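Morning kitchen hand wanted – Marino, our little guesthouse kitchen

I'm looking for someone to take over the breakfast trays, four mornings a week from September. I've been doing them myself and I'd really love a sleep-in! There are 13 rooms, and every guest who orders gets a tray brought to the door before nine.

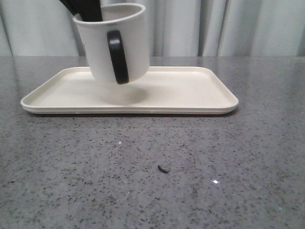 White mug, black handle, cream tray.

You'd start at 6, put the kettles on, set out the trays and mugs, then wash up and leave the counter clean for the lunch crew (they do notice crumbs on the grey stone, and so do I). No cooking – the pastries come over from Pinutard and only need warming.

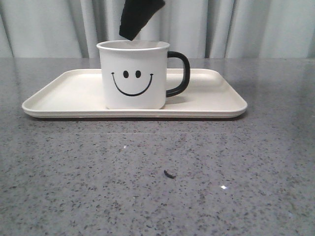
The smiley mug on its tray.

I'm a bit fussy about the mugs. I like them set towards the back of the tray so there's room for a plate in front, and I like the handle out to the right. You'll pick it up in a morning. 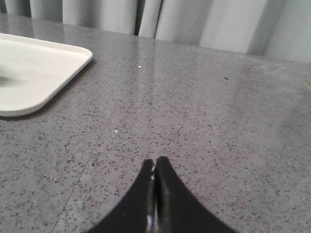

Experience is nice but I'm honestly more interested in whether you're cheerful at that hour and can carry a full tray up a flight of stairs. Pay is $440 a week, breakfast included, and there's parking out the back off the lane.

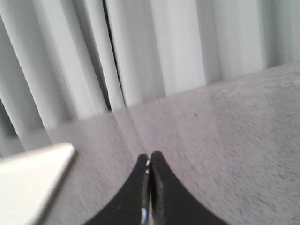

If you'd like to come for a paid trial, drop a note in at the front desk any day but Thursday, with your favourite breakfast on it and the mornings you can work. Students and semi-retired folks very welcome.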